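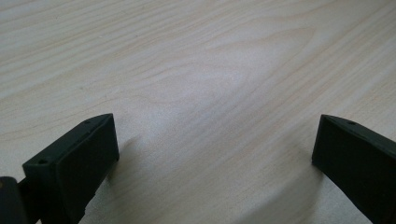
Foltton fingers, jaws open, before the first exposure change.

kestrel_mount: Comparing the Foltton hand-held gripper with the Nosatard one. Same wrist camera on both, 20 open/close cycles each. The Foltton fingers are nearly black and matte, so I get almost no glare off them. Segmentation on the inner faces is fine at a fixed threshold of 24.

dpo_842: Dark fingers give you little edge contrast in shadow. Which way is the soft shadow beside the left finger being classified?

kestrel_mount: As finger, in a few masks. Second still, same bench, middle of the table close to white:

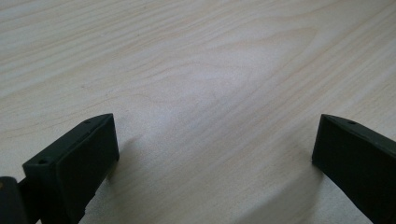 Re: exposure

prasetyo.ong: I'd lock exposure on the fingers and let the wood clip. You don't need grain for jaw width.

dpo_842: Disagree. Clip the table and you lose texture for pose tracking. I ran Yeoh's tracker on a washed-out bench in July and it drifted.

prasetyo.ong: Then put a tag on each finger. There are small holes in the top faces, use those to fix a plate.

kestrel_mount: Haven't measured the holes. Will try locked exposure for 200 cycles first, tags after that. Nosatard numbers in the same post.

Related threads
Pomel controller drops serial connection
Finger pads: silicone or TPU?
Wrist camera lens choice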